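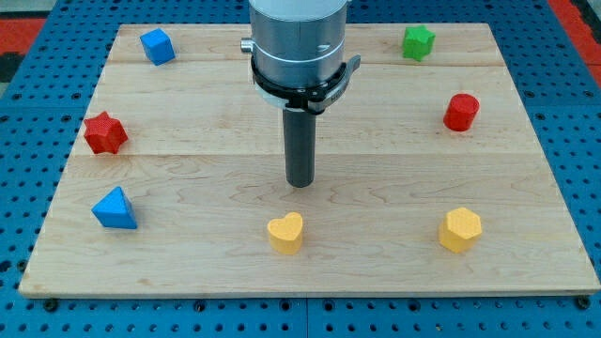 Figure 4.1 Shape blocks on a maple board. Planks joined edge to edge make a wide, flat surface out of narrow pieces.

Chapter 4
Flat Surfaces and Small Solids

A child's set of shape blocks looks like an easy thing to make. Each block is small, there are no moving parts, and most of the shapes can be drawn with a ruler and a compass. Yet a shop that can turn out a good set has already solved most of the problems in this book. The faces have to be flat, the edges have to be safe in the hand, and the color has to stay on the wood. The board the blocks are used on has its own demands.

This chapter covers both halves of that job. The first part deals with the board. The second deals with the blocks, starting with the cube and moving on to curved shapes such as the heart. You will need the marking tools from Chapter 2 and the sawing practice from Chapter 3.

4.1 Why boards are glued up

Wood moves. It swells across the grain in damp weather and shrinks again when the air dries out, and a single wide plank will often cup as it does so. A panel made of several narrower planks is easier to keep flat, and the planks are cheaper and easier to find. The seams between them are part of the look of the finished board. In Figure 4.1 one seam runs near the back and another crosses close to the middle.

Maple is a common choice for this kind of work. It is hard enough to take knocks, its grain is tight, and its pale color lets painted pieces stand out. Look at the figure again and you will find faint brownish streaks in the blond wood. Streaks like these are a matter of taste, and many makers place them on purpose when they lay out the planks.

Before gluing, set the planks side by side on the bench and move them around until you like the arrangement. Then draw one large triangle in pencil across all of them. If a plank gets flipped or swapped later, the triangle will no longer line up. Check each edge with a square. It should stand at 90 degrees to the face along its full length — a small error here is repeated at every joint, and the panel comes out of the clamps bent.

4.2 A note from the shop

The exercises in this chapter were tested by Nasrin Hosseinzadeh in the teaching shop at Talebi. She asked her students to glue up a panel in November and check it again in spring. Of the 14 panels made, the ones that stayed flattest were those whose edges had been planed and glued on the same day. The panels whose planks had sat for a week after planing gave more trouble. Her advice to beginners is to have the clamps open and the glue within reach before the last edge is planed.

She also found that most students overtightened the clamps. A thin, even line of glue along the seam is enough. If glue runs down the face, back the pressure off a little, and scrape the excess once it turns rubbery.

4.3 From square stock to shapes

Every block begins as square stock, even the ones that end up curved. Cut the cube first. It teaches you whether your saw is set true, and any fault in it is easy to see when you turn it at an angle and sight across the top. After the cube come the pieces that call for a paper pattern. For a heart, fold the paper, cut half of the outline, and open it out so that both sides match.

Sand the blocks before painting and again, lightly, between coats. Matte paint hides small scratches better than gloss, but it shows finger marks sooner. Let the paint cure for around 8 days before the set is handled much.

Terms used in this chapter

End grain: the surface exposed when wood is cut across its fibers.
Seam: the line where two planks meet.
Cupping: a curve across the width of a plank.
Cure: the slow hardening of paint or glue after it feels dry to the touch.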